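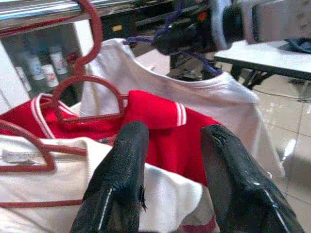

A **clothes hanger** is a shaped support that holds a garment by its shoulders or waist so it can hang from a rail, hook or peg. It is one of the most common objects in any home, and one of the cleverest for its size! A plain hanger has just two working parts: a hook that goes over the rail, and a body (usually a triangle) that fills in for the wearer's shoulders and keeps cloth from folding in on itself.

## Types

**Plastic tube hangers** are the everyday workhorses. They are light, cheap and smooth enough that knits don't snag, and they come in wonderful colors – red, blue, green, white. Many households pick one color per person, which makes sorting the wash a good deal quicker.

**Wire hangers** take up the least space on a rail but bend under heavy coats and can leave points at the shoulders of soft shirts.

**Wooden hangers** are wider and often curved, and suit jackets. Some have a bar across the bottom for trousers.

**Padded hangers** are covered in cloth over a soft filling and are kept for silk, lace and old or fragile pieces.

## Hanging different garments

Polo shirts hang beautifully. The collar sits up around the hook, and closing the top button keeps the front straight, so a striped collar or placket stays neat and on show. Crew neck shirts are a little trickier, as the neckline has no opening. The hanger should go in from the bottom hem and up through the body; pushing it down through the neck stretches the ribbing, and a stretched crew neck never quite recovers.

Long sleeves are best left to drop freely at the sides. Heavy sweaters are usually folded over the bar or kept on a shelf.

## The rail

Chrome-plated rails are popular in closets and on freestanding racks. Hooks glide along them easily, and a wipe with a dry cloth brings back the shine. Crowding is the usual trouble: garments pushed tightly together crease, and hangers tangle at the hooks.

## In Skekolness

The town of Skekolness has a small but lively hanger tradition. The Halonen workshop made wooden hangers there for nearly 20 years before turning to molded plastic, and its early models came in 3 widths. Flesia, a clothing exchange in the same town, hangs everything by color, and a walk down its rails in May, when the summer shirts come out, is a real treat.

## See also

- Coat rack
- Garment rail
- Trouser press
- Wardrobe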